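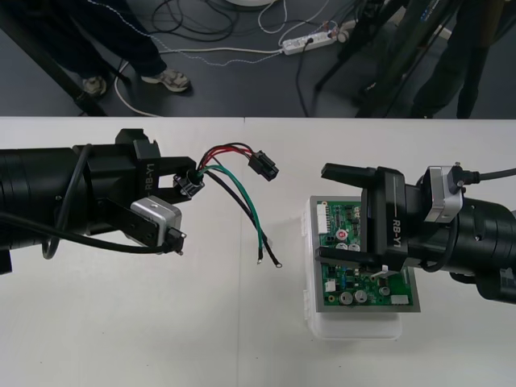 **Cireck harness-handling package — review meeting, 11/7/24**

Chair: Revathi Pinto (Hamdale)

1. The April minutes were accepted with no changes.

2. Cireck's offer covers two RB-Y1 arms, the grippers, wrist modules and setup at Ledside. Training is quoted separately. Revathi asked for one combined price before we compare it with the Iyengar bid.

3. Handling of wired parts. The trial uses our own boards and harnesses. Operators want to know how the grippers cope with parts that hang free on their leads. 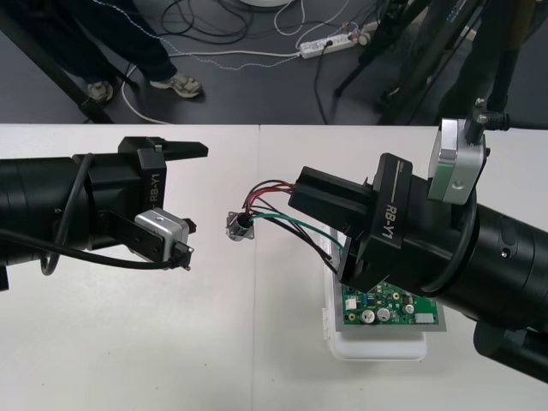

*Right gripper holding a wired component over the board.*

Cireck proposes 300 cycles with no operator help. Hamdale asked for 100 of those to be on the four-wire harness with ring terminals. Agreed.

4. Cables. Maintenance raised the routing of the cables along the arms and wants spares on site from day one. 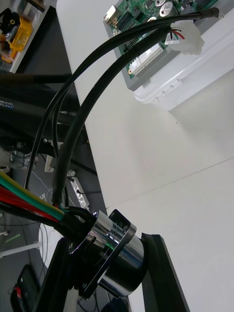
Cireck will add 2 spare cable sets to the quote and send the part numbers. Replacement time is still open — the manual gives 60 minutes, and maintenance wants to try it before signing.

5. Actions
- Cireck: combined price, spares list
- Revathi: cycle log template, reply to Iyengar
- Ledside: floor plan with power outlets marked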